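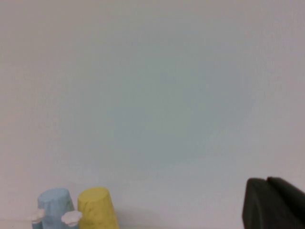

Ticket 234 – Stacking cups sticking together and drying with spots

Status: open
Opened: Sep 14, 2022
Product: Wastier stacking cups
Location: Trirkitville play room, long table

Hello, and thank you in advance for reading all of this, I know I go on a bit. We've had our Wastier cups since February and the children adore them, so please don't take this as a grumble! The trouble is the washing up. We rinse them in warm soapy water, turn them rim down and leave them by the wall until morning, and when we pick them up there's often a ring of damp underneath. The blue and the yellow ones seem to hang on to a speckled sort of look too, whatever soap I use. Then, once they're nested, they grip each other so hard that two of us have to pull – I've had one fly clean across the room.

What I've tried so far:

Less soap. No change that I could see.

A soft brush on the outside, going up and down. It helped a little with the streaks, but they were back within the week.

Drying on a folded towel. That was worse, I'm sorry to say, and the towel smelled.

Standing each cup by itself with a small gap to the next one. Better for the outsides, but the insides were still clammy.

I did leave the set alone for 11 hours once, just to be fair to it, and the damp ring was there all the same.
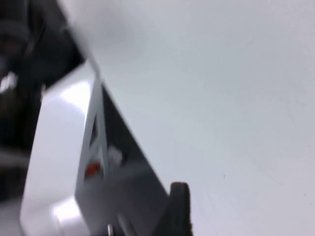
Lyons: Thanks for such a thorough write-up, it saves a lot of back and forth. A cup sitting flat on its rim traps the wet air inside, and extra hours won't do much for it. Please try a wire rack so air can get in from below, and wipe the inside before you nest them. For the sticking, don't press the stack down at all – let each cup drop in under its own weight. The Distcombe room had the same complaint and a rack sorted out most of it. I'll keep this open for 7 days. If the speckles are still there after that, tell me whether you can feel them with a fingernail.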